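Where Does Your Trash Go?

Think about the last thing you threw away. Maybe it was a banana peel, or a tissue, or a broken crayon. You lifted the lid, dropped it in and off you went. But your trash was only starting its trip, and what a trip it is!

First stop: the truck

Garbage trucks are amazing machines. The big metal wall inside the back is called the packer blade, and it squashes everything the crew tips in. Squashing matters a lot, because most trash is full of air. Blow up a balloon, then let the air out, and you'll see how much room air takes up. With all that air pressed out, the truck can visit many more streets before it has to go and empty itself.

Radomir Vukadinović has driven a garbage truck for the town of Nakalia for years, and he let me ride along one morning (I had to wear a bright vest, and I loved it). His route has 797 stops! He starts before the sun comes up, and he knows which dogs will bark at him. "Kids wave at me from the windows," he told me. "I always honk back, unless it's really early."

Second stop: the sorting hall

If your town collects recycling, that truck goes to a different place, a huge noisy building with moving belts. Everything rides along the belts and gets sorted by what it's made of. Spinning disks carry flat cardboard over the top while smaller things drop through the gaps. A giant magnet grabs the steel cans -- clang! -- and puffs of air can blow plastic bottles into their own bin.

Aluminum cans are trickier. A regular magnet won't pick them up, so the hall uses a special spinning one that pushes them away instead. The cans actually jump off the end of the belt. I could have watched that all day.

Paper and plastic: trickier than they look

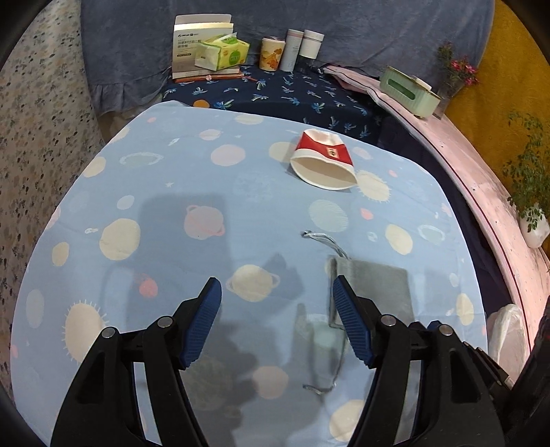
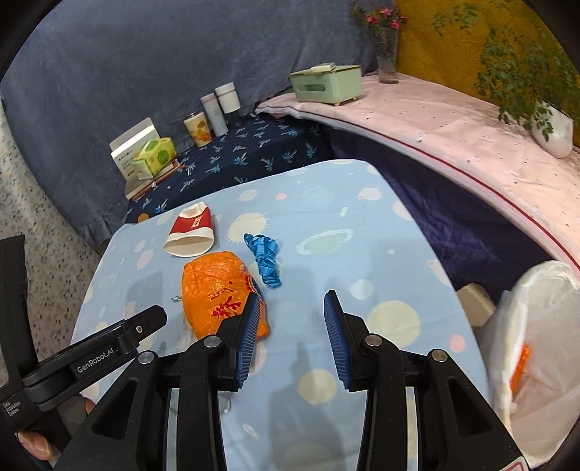
Many paper cups have a very thin layer of plastic on the inside. It keeps your drink from soaking through, but it also makes the cup hard to recycle, because the paper and the plastic are stuck together. Some towns have machines that can pull them apart and some don't. Look up the rules where you live, or ask a grown-up to help you check.

Soft plastic bags cause a different kind of trouble. They wrap themselves around the spinning disks like spaghetti around a fork! When that happens, the whole line has to be switched off so that workers can cut the plastic away. Valbona Kovačević runs the sorting line at Nakalia, and her crew once cleared the disks 2 times before lunch. Some stores have a special drop-off box for clean plastic bags, so that's a good place to look first.

Last stop: the landfill

Trash that can't be recycled may be burned in a special plant to make electricity, or it may go to a landfill. A modern landfill is much more than a hole in the ground. It has a thick liner at the bottom, pipes to catch the dirty water, and more pipes to catch the gas that rotting food gives off. That gas can be burned to make power too. Every evening the workers cover the new trash, often with a layer of soil, which helps keep the smell down and the seagulls away (mostly).

Try it yourself

Find two clear jars and fill them with damp soil from outside. Bury a piece of apple in one and a plastic bottle cap in the other, both up against the glass so you can peek. Rest the lids on loosely and put the jars somewhere a grown-up says is okay. Take a look once a week and draw what you see. Which one is changing? Keep your drawings in order, and leave the jars going as long as you can stand it!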